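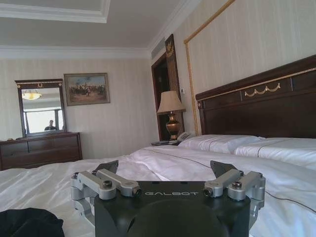 I've spent 34 nights in hotels this year and changed how I book them. Short thread.

The rate on the first page means very little. Kalix showed me a room at $70. By checkout it had a resort fee, a parking fee and city tax on it. I now compare the last page only.

Call the front desk after booking and ask for a room away from the elevator and the ice machine. At the Drinimard they moved me while I was still on the phone.

Points: I had 900 left with Tulesa and they expired in August. No email. If you have a small balance, use it on breakfast or let it go, but don't plan a trip for it.

Late check-out is free more often than people think. Ask the night before, not in the morning – by then the cleaning list is printed.

Check what "breakfast included" covers. At the Nutsugah it was coffee and a granola bar, for one guest per room.

I pack 3 things I never used to: a long charging cable, a binder clip for the curtains, and earplugs. The clip gets used every trip.

Next one will be on cancellation rules. Those take longer to explain.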